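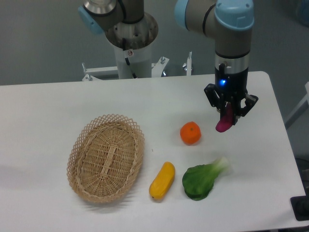
Clirham produce and basket set, README

Notes for whoever sets up the table next. Last edit 25th January, Stepan Hrynyshyn.

What it is
Play produce plus a woven basket, one white table. Task is always the same: everything ends up in the basket. Order is up to you.

Items
- basket: oval, wicker, light tan, open lattice rim. Goes on the left half
- orange: round, rolls if the table isnt level
- bok choy: leafy end is floppy, pick up by the pale stem
- yellow one: listed as "corn" in the older sheets and "banana" in the newer ones. Same item. Use "yellow_long"
- pink one: listed as "radish" or "beet", use "pink_root"

Layout
Basket starts empty, left. Produce to the right of it, spread out, nothing touching. Angles don't matter, change them between runs.

Files
1222 runs total. 800 train, rest held out. 29 runs have a wrong item name in the label sheet, see fixes.txt. Don't delete them, just read the fix first.
Folders: horari (first batch, May), amano (everything after).

Known problems
- shadow under the basket gets picked up as part of the basket in some masks
- yellow_long and basket are close in color, check teh outlines by hand
- 3 runs end with the orange on the floor, marked "fail"

Fosotura sheets use the old names. Not converted yet.

Storage: produce in the basket, basket on the shelf. Nothing on top of it, the rim bends.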